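Filed under: Hardware > Data collection > Reviews

27 July 2025

I have had the Harb hand-held gripper kit on rental long enough to have opinions about it, and the rental ends before the next invoice, so I am writing them down now. The kit is sold by Damelow as a matched pair: left unit, right unit, cables, a calibration board and a hard case. I took the monthly plan, which costs $470 and includes the export software. Purchase pricing is by quote only. I asked for a quote in April and received a brochure.

What I wanted it for: two-handed kitchen tasks, recorded at a quality I could train on without a week of cleanup. My previous setup was a pair of homemade grippers with printed jaws and a tracking method I no longer wish to discuss. Chrysoula Stamatopoulos, who handles the data side at Trunddale, had used an earlier Harb revision and told me the tracking was good and the cables were bad. That is a fair short version of this post, if you need one.

Setup. The calibration board has to be shown to each unit from several distances before the first session. The manual gives the order of steps correctly but puts the firmware check at the end, and if the firmware is out of date the calibration is discarded. Do the firmware check first. The software found both units on my machine after I swapped a hub. It did not find them through the monitor's built-in hub at all, and the log said only "device absent."

Handling. The trigger stroke is short and the spring is on the heavy side. For picking up rigid things this is good, as you get a definite closed position and the recorded jaw width settles quickly. For cloth it is more tiring. You need to hold the jaws shut for the whole wipe, and my index finger started to shake before the end of a long take. There is a spring swap listed in the accessories. I did not try it.

The body is also wider than I would like. Reaching low across a work surface, you learn to roll the wrist outward to keep the housing clear of whatever is in front of it. People who start on the kit all bump things for a while. I would discard the first few takes from any new operator as a matter of policy.

Below are two views from a stove session. The task is the one I use to compare kits: portable gas stove on a white surface, purple cloth, both hands in use.

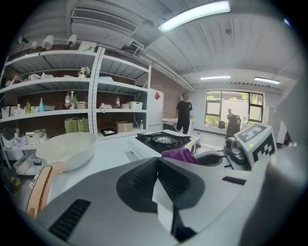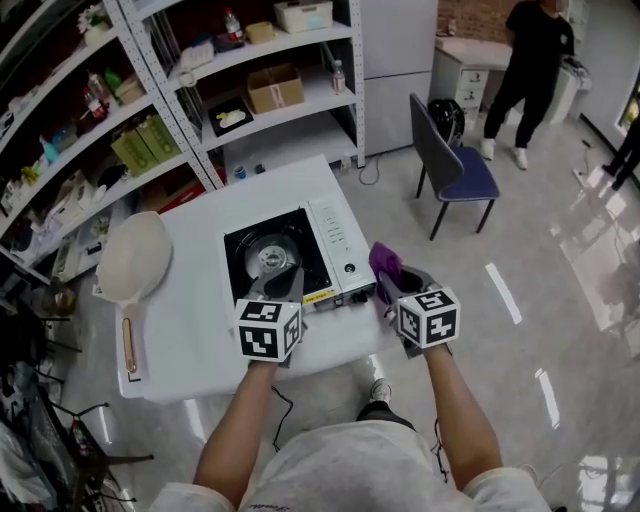
Page 2 of 2

Tracking. Each unit carries a white cube with square black-and-white markers, and the pose estimate leans on it whenever a second camera has a view of it. With the cube visible the track is very steady. When you turn the wrist so far that the head camera sees a marker only at a steep angle, the software falls back on the inertial estimate, and you can watch the confidence value drop in the log. It recovers cleanly. I had expected a visible jump on reacquisition and found very little, provided the turn was not held for long.

Reflections are the other thing to watch. A glossy floor did no harm that I could find, but I had a polished pan lid on an earlier task that produced a ghost marker every time it tipped toward the light. The detector has a setting to reject duplicate IDs. It is off by default, and it should be on.

Video is recorded at 30 frames per second, with no higher option on this revision. For wiping and placing, that is enough. I would not use it for anything thrown or poured fast. The wrist view is wide, and it takes in a lot of the gripper's own body and a lot of the room. Anyone walking through the far end of the space will be in your data, so either get consent forms signed ahead of time or close the door. The export tool has a crop function, but the crop is fixed for a whole session and can't be changed per take.

Cables. Each unit has its own, and they hang where your forearms and the edge of the table are. I routed them over the shoulder for one session and got fewer snags but more pull on the wrist. Letting them drop straight down is more comfortable and catches on drawer handles. A forearm strap would fix most of this. Damelow does not supply one in the case, and the hook-and-loop strips I used left marks on the cable jacket, which I expect to hear about when the case goes back.

Export. Sessions come out as one folder per take, with video, poses and jaw width in separate files and a shared clock. The clock is good. I checked alignment by tapping the jaws on the table and comparing the jaw trace with the video, and found nothing to correct. The folder naming is less good: takes are numbered from the last power cycle, so restarting a unit mid-session gives you duplicate numbers and the importer silently keeps the later one. I lost a set of takes to this. The workaround is to start a new session by hand after any restart.

Support is handled from the Plorkarcombe office. I wrote in twice. The hub question got a useful reply with a list of chipsets that work. The numbering question got a ticket number and a note that the behavior is as designed.

Compared with my homemade pair, the Harb kit gives better poses and far better timing, and it is heavier. I would rent it again for a block of sessions planned in advance, with the operators already trained on something cheap. I would not keep it on a shelf month after month at that rate.

The printed jaws on the old pair are still better on thin cloth - softer tips, more surface - and I have asked whether the Harb jaw mount pattern is published. If I get a drawing I will post it along with the adapter files.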